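Parallelgreifer Bevia 2 – Zweifinger-Greifer für Leichtbauarme

Artikelgruppe: Greifer und Endeffektoren
Hersteller: Nosamard
Artikelnummer: 442
Lieferumfang: Greifer, 2 Finger schwarz, Anschlusskabel, Schraubensatz, Montageplatte

Wir haben in den letzten Wochen viele Greifer auf dem Tisch gehabt, und der Bevia 2 ist der, den bei uns gerade alle am eigenen Arm haben wollen. Die Finger sind schmal, laufen vorne spitz zu und kommen deshalb auch dort hin, wo breite Backen längst anstoßen: unter einen Bügelgriff, an die Kante einer Glastür, zwischen zwei Roststäbe. Dass so ein einfaches Prinzip im Haushaltsaufbau so weit trägt, hat uns richtig Spaß gemacht!

Verglichen haben wir mit dem Brondon, den viele von euch schon kennen. Der Brondon greift kräftiger zu und verzeiht mehr, wenn das Werkstück schief liegt. Bei dünnen Folien und flachen Beuteln liegt dagegen der Bevia klar vorn – Yuxi Ding hat ihn 20 Durchgänge lang Zip-Beutel vom Tisch aufnehmen lassen und danach nur die Fingerauflagen abgewischt.

Technische Angaben
Bauart: parallel, zwei Finger, elektrisch
Fingerwechsel: zwei Schrauben je Seite, Innensechskant
Sensoraufnahme: oben auf dem Handgelenk, für Gehäuse mit ebener Unterseite
Kabelabgang: seitlich oder nach hinten
Garantie: 20 Monate

Zur Montage: Bitte das Kabel mit einer großzügigen Schlaufe verlegen. Mateja Vidmar hatte es beim ersten Aufbau zu stramm gezogen, und bei ganz abgewinkeltem Handgelenk lief der Arm dann in den Not-Halt. Mit einer Handbreit mehr Spiel war Ruhe. Wer zwei Arme betreibt, stellt die Öffnungsweite am besten für beide getrennt ein, die Werte liegen im Menü unter »Finger«.

Passende Ersatzauflagen führen wir ebenfalls, die weichere Sorte ist ab August wieder lieferbar. Fragen zur Ansteuerung beantwortet Rok Krasniqi, dienstags auch telefonisch.

Zweiarmiger Aufbau am Minibackofen: 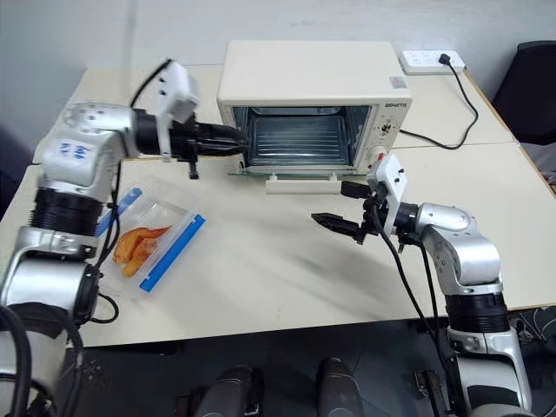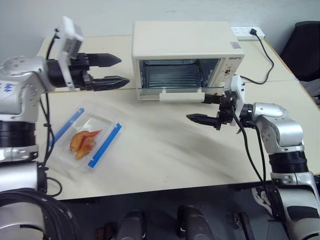
Kann ich die Finger gegen selbst gedruckte tauschen?

Selbst gedruckte Finger passen, solange das Lochbild am Fuß stimmt und der Finger nicht schwerer ist als das Original. Die Zeichnung mit den Maßen liegt jeder Lieferung bei und kommt auf Wunsch auch vorab per E-Mail. Nach dem Tausch muss der Nullpunkt neu angefahren werden, sonst schließt der Greifer nicht vollständig.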